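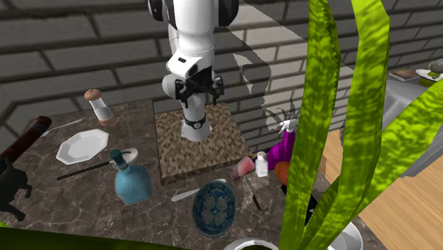
Pelletier Landscape Photography Society
Members' Forum: Field Practice and Locations

Topic: Tripods on the boardwalk at Stultby Fen

Posted by: N_Kaushik (Outings Secretary)
08/02/2023

Members are asked to note the following before the September outing to Stultby Fen.

The reserve office has written to the Society about the use of tripods on the eastern boardwalk. Walkers have complained that they could not pass, and in one case a pushchair had to be lifted over a set of tripod legs. The office has not banned tripods. It has asked that groups propose their own arrangements, and I am to reply on the Society's behalf.

My draft proposal is that tripods be used only on the two viewing platforms, and that members on the boardwalk itself work hand-held or with a monopod. Comments are invited in this thread.

Nisha Kaushik

Posted by: gsutherland

I wish to record my objection to the draft. The platforms face south-west over the reed bed, and there is very little to be done from them at dawn. The mist gathers over the open pool, and the pool can be seen properly only from the boardwalk between the second bend and the old sluice. A rule that keeps tripods to the platforms would in practice end long exposures at Stultby before sunrise.

I would also point out that the boardwalk is a good deal wider at the sluice than elsewhere. A tripod set against the rail there, with one leg forward and two back, leaves ample room for walkers.

Gaétan Sutherland

Posted by: Kirsten_R

I support the draft. Mr Sutherland's remarks on the width at the sluice are fair for a single tripod. Our outings do not bring a single tripod. Last autumn there were 9 of us along that stretch and I could not get back to the car park without asking each person to move.

There is a further matter which the draft does not mention. The boardwalk moves underfoot. Any exposure longer than a second or so is spoiled when another person walks past, whatever the tripod. I lost most of a morning's work to this and have since used a higher ISO and a shorter exposure, with results I am content to print.

Posted by: S. Nanayakkara

With respect to the previous contributor, the movement is much less near the posts. If the feet of the tripod are placed on the cross-beams, and the centre column is kept down, exposures of several seconds are possible in still weather. I have made them with a Galar carbon tripod, which is by no means heavy.

I should prefer a limit by time of day. Before the reserve shop opens there are very few walkers. Could the Society propose that tripods be allowed on the boardwalk until the shop opens, and only on the platforms after that?

Sunil Nanayakkara

Posted by: Francine Robichaud

I walk at Stultby with my dog most mornings and I am afraid Mr Nanayakkara is mistaken about the numbers. The early hours are when the birdwatchers come, and they stay on the boardwalk for the same reason that we do.

May I also ask whether the lens matters? For the pool I use a 300 mm lens to pick out the alders on the far bank. The bank at the Mivau end of the car park gives nearly the same view at that focal length, on firm ground and in no one's way. I have never met another member there.

Posted by: gsutherland

The view from the Mivau end is not the same. The alders overlap from there, and the gap through which the sun comes is lost. I accept that it would serve for frost detail and for the reeds.

I could agree to Mr Nanayakkara's time limit if the number of tripods at the sluice were held to 2 at once, with members taking turns. I cannot agree to the draft as it stands.

Posted by: Kirsten_R

Taking turns will not work at dawn. The light lasts a few minutes and the first two to arrive will keep it. I remain in favour of the draft.

Posted by: N_Kaushik (Outings Secretary)

I thank members for their comments. I shall put two options to the reserve office: the draft as first written, and the time limit with a cap at the sluice. Mrs Robichaud's suggestion of the car park bank will be added to the outing notes under either option.

Members who have booked should bring a monopod if they own one. Please send any further points to me by private message, as I intend to write to the office this week.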